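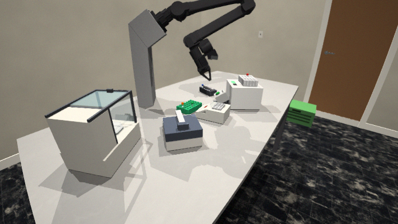
Was bringt den Starter nach der Kältepause wieder in Gang? Zwei Fütterungen mit frisch gemahlenem Roggen, dazwischen eine Nacht bei Raumtemperatur.

Freitag, Sauerteig Lirkolari. Der Ansatz riecht wunderbar, nach Joghurt und ein bisschen Apfel! Im Februar war er noch stechend nach Essig, kein Vergleich. Heute früh zwei Gläser angesetzt, eins mit Mehl von Barno, eins mit Giten, sonst alles gleich.

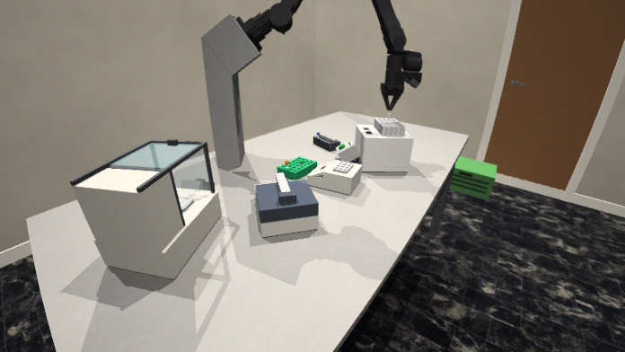
Barno ist nach fünf Stunden fast auf das Doppelte gegangen, Giten hängt hinterher, hat aber die schönere Porung — feine Bläschen bis zum Rand. Dace Mockus tippt auf den höheren Schalenanteil. Kann sein, ich würde gern erst den Säuregrad titrieren. Beide Proben stehen beschriftet im Kühlschrank, bitte nicht umrühren.
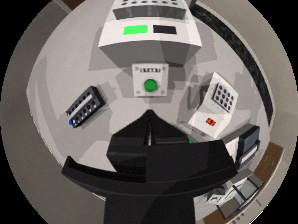

Wie viel Salz kommt in den Hauptteig? Zwei Prozent aufs Mehl, erst nach der Autolyse.

Nächstes Mal Giten wärmer führen und länger stehen lassen. Neue Gummiringe für die Gläser besorgen.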